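Notebook — February, Saturday, started 7.40am

Car back on stands. Front end first this time, rear can wait. Corentin drove it Thursday night at Praltwood and came in saying same as before, pushes on entry then snaps when he gets back on the throttle. Wants more lock. Everyone wants more lock. He hasn't used all the lock he's got, the steering trace says so, but fine.

Things found before touching anything:

Left lower arm, outer rose joint has play. Not a lot. You can feel it with a bar under the wheel, can't feel it by hand. Right one is good. Left is the side that kissed the barrier at Cullinane so no surprise there. Ordered a pair from Hosow, no point doing one.

Steering rack mount, rear bolt had turned. Paint mark had moved a good few degrees. Nipped up and re-marked in yellow so we know which marks are new. If anyone finds a white mark on that rack it's an old one and means nothing.

Toe was miles out. Left front toed out more than the right, wheel dead straight on the rack. That on its own would make it feel lazy turning one way. Asked Corentin which way the push was worse and he said "both". Thanks.

10.15

Arms off both sides. Sornico knuckles out of the box at last. They are nicely made but the instructions are two pages and one of them is the returns policy. Bump steer spacers come in a bag with no sizes on them, measured them all and wrote on the bag. DO NOT tip the bag out on the bench again.

Ackermann: there are 2 holes in the new knuckle. Starting on the inner one, less aggressive. Caoimhe reckons straight to the outer hole, says the inside tyre drags on the inner one once he's at full angle and it scrubs speed exactly where he's short of it. She's probably right but I want one change at a time and the knuckle is already a big change. Outer hole is for the second session if the first one is clean.

Fitted left side. Brake hose too short at full droop and full lock. Would have pulled tight over the first kerb. Longer hoses on the shelf from the old car, pressure tested one, no weeps, fitted. Other side to do the same, don't forgte the copper washers. New ones.

Tyre to arm clearance at full lock is tight. 2 mm on the left with the wheel loaded. Not happy with that, arm will flex. Went up a spacer and wound the stop in a turn. Loses a bit of lock which he won't notice, and if he reads this he will now say he noticed it.

12.50

Lunch. Rain on and off. Caoimhe on the diff oil while I did the right side. Drained black but no bits on the magnet worth the name, only paste. She's put the heavier oil back in. Level plug is rounded, wants replacing before it becomes a drill job.
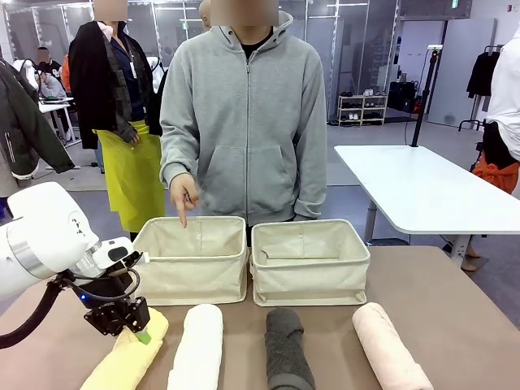

Right side went on in half the time, same spacer stack as left. Camber set, then castor, then back to camber beacuse castor always moves it. Strings out along both sides, toe set with a tiny bit of out, equal left and right this time. Checked it twice with the car rolled back and forward in between.

Limiter still at 7000 on the old map, no, scrub that, it's the launch one I was thinking of, that's at 3000. Leave both alone. Corentin not to have the laptop.

Started it up, let it get to temp. Fan cut in where it should. Small drip from the bottom hose, clip was at a daft angle, turned it round and that seems to be the end of it. Look again cold.

4.30pm

Pushed it round the yard by hand lock to lock. No rubbing, no clonk from the left. Steering is heavier standing still, expected that with the extra castor. Tyre pressures set at 30 cold all round as a starting point, rears to come down once we see what the temps do.

Still to do:

Rose joints when Hosow deliver
Diff level plug
Torque check on both knuckles, wheels off, Caoimhe to do it so it's not me checking me
Left door pin is bent, still
Ring Praltwood and ask if the bottom hairpin has been swept
Bleed front brakes again, pedal is ok but not great

Corentin wants to know if it'll feel different. Told him turn in earlier and keep his foot still for once. Bleeding brakes first thing tomorrow, bring the good bottle.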